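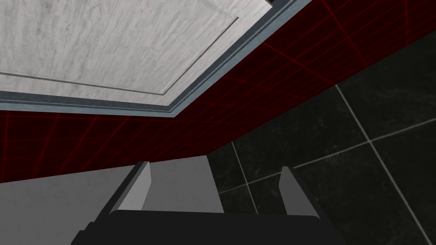
Purchasing > Equipment requests > Ticket 3424

Last updated: Aug 13, 2022

Request: sign-off for a second gripper arm from Perron, plus the Drusance simulation licence, for the Simanthorpe kitchen fit-out line.

Status: on hold.

Log

1. Drusance says the simulator proves the two-finger gripper can work under an overhanging panel. I don't accept "proves". A render with the fingers wide open under a panel tells me nothing about grip force or cable room. Asked for cycle data.

2. Data received: 10 runs. The quote assumes 1000 cycles between services. Asked where that number comes from. Reply was a brochure.

3. Checked the budget line. We have 1753 left for software this year and the licence alone would eat it. Training is extra, and so is the mounting plate, which was missing from the first quote.

4. Aken offered a loan arm for two weeks in August. No charge except carriage. Slower arm, but the same finger spacing on paper.

5. Perron asked if we could order now and test later. No.

Next step: take the Aken loan, run it under a real panel, log every stop. Ticket stays open until Drusance sends the missing run data and a full price with the plate included.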